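7. When the Jaws Will Not Let Go

Applies to the Otier hand-held gripper pair used with the Drornora recording bench. Read this section before you need it, which nobody does.
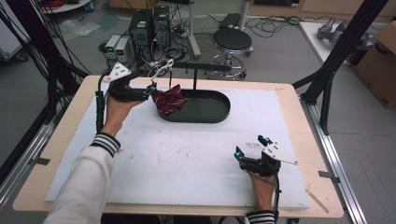

7.1 What a stuck jaw looks like

You squeeze, the jaws close on the cloth, you release, and the jaws stay where they are. The other gripper keeps working perfectly and makes the whole thing feel personal. On the Drornora screen the stuck side shows fault 82, "position not reached." The software will go on recording until you stop it. It has no opinion about whether the data is any good.

Cloth is the usual culprit. A fold works its way in behind the fingertip, the motor reads it as an object that needs holding, and the gripper does its job with great loyalty.

7.2 Before you touch anything

CAUTION: Keep the fingers of your free hand out of the jaws. A jaw that has been stuck for a minute can open or shut without warning when the fault clears.

CAUTION: Do not pull on the cable to get the gripper closer to you. It will come closer, and then you will need Section 9 (Replacing a Cable).

1. Say "stop" out loud if anyone else is at the bench.

2. End the recording from the Drornora screen. Mark the take as failed. Do not mark it as "mostly fine."

3. Lower the stuck gripper until the cloth rests on the board or in the tray, with no weight hanging from the jaws.

4. Put the other gripper down, jaws open, where your sleeve will not catch it.

7.3 Freeing the cloth

5. Press and hold the release button on the stuck gripper for 3000 milliseconds. Count to three if you are not equipped with a stopwatch thumb.

6. If the jaws open, lift the gripper straight up and away. Leave the cloth behind and go to 7.4.

7. If the jaws stay shut, switch off gripper power at the bench switch. Wait for the gripper lights to go out.

8. Turn the manual release screw on the underside a quarter turn counterclockwise. The jaws will go slack. Ease the cloth out sideways, along the finger.

Note: The screw takes the small hex key supplied in the Otier box. If the key is missing, ask for another. Scissors will free the cloth in one sense, but you will have to explain the cloth.

7.4 Back to work

9. Check the finger pads for threads. Remove them with tweezers.

10. Turn the release screw back until it stops, then restore power.

11. Open and close the empty jaws 50 times using the Exercise command. Listen for clicking. A healthy gripper hums.

12. Check that the marker plate is still tight. If it moved, redo the tracking calibration in Section 4. A shifted plate gives no fault code at all, only a week of recordings that are all slightly wrong.

Do not resume if fault 82 comes back during step 11. Tag the gripper, set the grip limit on its replacement to 300, and write up the fault in the bench log.

Section revised Friday, April 27, 2018, by Talha Bhutto, who would like his hex key back.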